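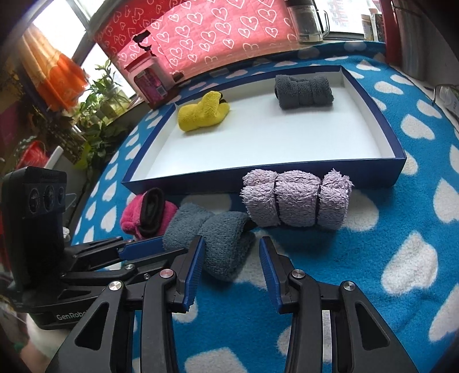
The Trandidmont Linen Library lends bedding and towels to households that are between homes, newly arrived or recovering from a fire or flood. It opened on Lévesque Street as a winter measure and has since become a permanent service of the Dididden Neighbourhood Centre. The program manager met with us on Jan 21, 2023 to discuss how the library works and what it will need over the coming year. She began with colour. For a long time, she said, the library asked donors for white and beige only, on the advice of a hotel supplier. That rule has been dropped, and a bright blue fleece blanket with white hearts on it is now as acceptable as a plain one. "People are going to live with these things for months," she said. "They should be allowed to like them."

What the library lends

The collection holds 3,117 items, mostly sheets, pillowcases, blankets and bath towels. Last year it served 1,205 households. A standard loan runs for 190 days and can be renewed by telephone. There is no charge and no deposit, and borrowers are not asked for proof of income.

The manager described the loan period as a compromise. The first borrowers were given 90 days, and many were still in temporary housing when the time ran out. "We were writing to families to ask for their sheets back," she said. "It was not a letter any of us wanted to sign." Late returns are now simply renewed unless another household is waiting for the same size.

Towels are the item most often requested and the one most often in short supply. They are rolled for storage, since rolls can be sorted by shade and size at a glance and do not slide off the shelf when one is pulled out. Hand towels and face cloths may be kept by the borrower.
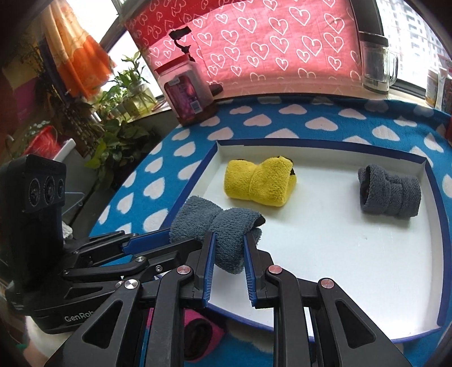 One borrower wrote to the centre in August to say that the set she received should have included a bath mat, and that she had bought one with money put aside for bus fare. The manager raised the letter herself. Bath mats were added to the standard set that autumn, she said, along with a second pillowcase for each bed. Other requests have been harder to meet. Mattress covers are costly, wear out quickly and are rarely donated in good condition.

Washing is done under an agreement with Lellow, a commercial laundry across the river. Every item is washed when it is donated and again when it comes back. Pieces with worn hems are set aside for the mending table, and those beyond repair are cut into cleaning cloths for the centre's own kitchen. "Very little leaves here as garbage," the manager said, "but we do have to be firm about stains. If I would not give it to my sister, it does not go out."
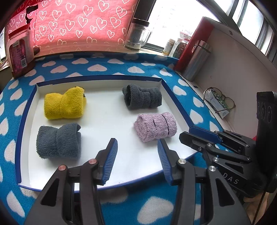
Plans for the year

The centre intends to open three pickup points outside Trandidmont, each with a small stock of single and double sets. Staff currently drive to outlying villages on request, and the manager said the travel takes up time that would be better spent with borrowers at the counter.

Asked what donors could usefully bring, she mentioned double fitted sheets and anything suitable for a crib. Pillows and feather duvets cannot be accepted. Donations may be left at the Lévesque Street entrance during office hours, in a closed bag with the sizes written on the outside.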